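Niltwood Household Sorting Notes
README, version 2

Contents

This folder holds 1501 still photos of small household items being sorted on beds, tables and shelves, with one plain text note per photo. Of these, 648 show jewelry and other small accessories. The rest cover sewing supplies, desk items and kitchen drawers.

Layout

photos/ – JPEG files, numbered from 0001
notes/ – text files with matching numbers
terms.txt – the 62 item names used in the notes
changes.txt – edits since the May release

Note fields

item: one name from terms.txt
holder: cup, tray, box, bag or none
surface: what the holder stands on
cover: sheet, cloth, paper or none

Fields are lowercase. Unknown values are left blank. Bead material is not recorded, as glass, resin and amber cannot be told apart reliably in a photo. Use color only.

Jewelry subset

Pieces in a tangle get one shared note with the item name "mixed jewelry". A piece that can be followed along most of its length gets its own line. Metal names are not used for bands and chains; write "gold-colored" or "dark". 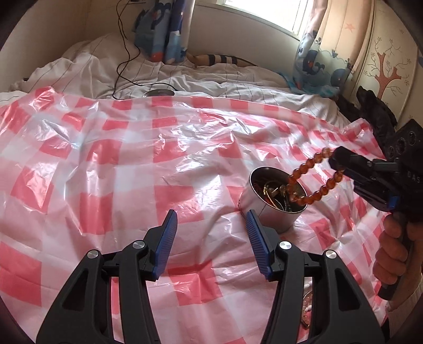
Photo: Niltwood / Conel set, jewelry subset

Sample note:

item: bracelet, round beads, amber-orange
item: mixed jewelry
holder: cup, metal
surface: bed
cover: sheet, plastic, checkered

Known problems

Glossy covers produce bright reflections along the folds. Pattern colors in the Younis files were entered by hand and vary between "pink" and "red" – treat them as the same value.

Last updated Monday, January 15, 2018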